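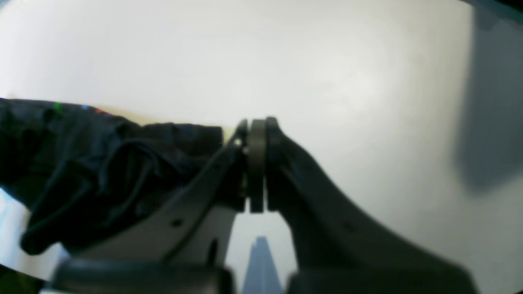
Skiltton Youth Basketball: progress report to the Echeverri Fund
Fri 6 November
Prepared by Danuta Kaczorowski, program manager

Fall league
Registration closed with two more teams than last season. The girls' division now plays a full schedule at the Dirnell gym. Graziella Donati has taken over referee assignments, and every game so far has had a full crew.

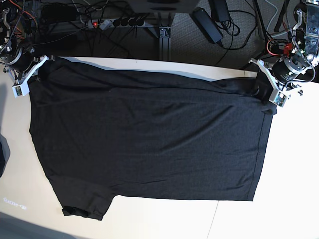

Black short-sleeved T-shirt, no print.

Spending
The equipment line was $2,000. We have spent $1,746 of it on balls, nets and a replacement scoreboard controller. The rest is held for first aid supplies. Gym rental is on budget through the end of the season.
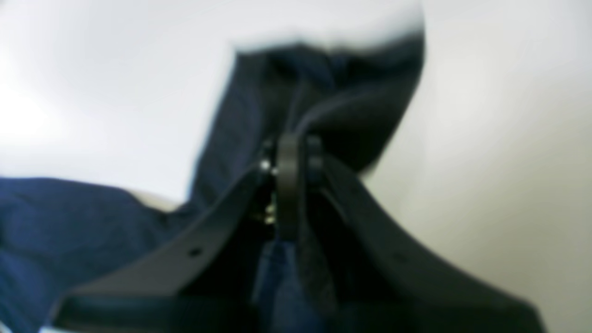 Coaching
Fasil Fikre ran both preseason clinics. Mercedes Quispe moved up from assistant to head coach of the under-12 boys. We are still short an assistant for the under-10s, and Brenda Ocampo is covering those practices until we fill the spot.

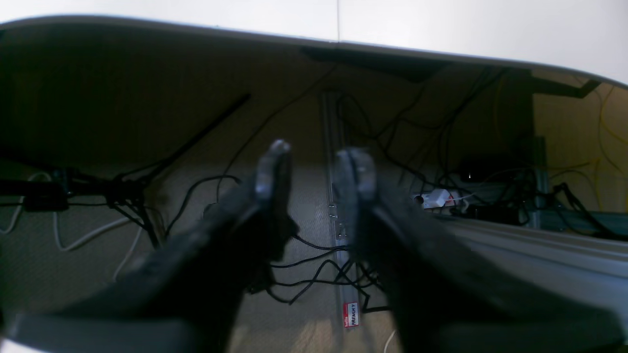
Next period
The Jevis tournament is set for March. Entry fees will come to $900, as listed in the original budget. We need a decision on the bus request before we confirm our entries.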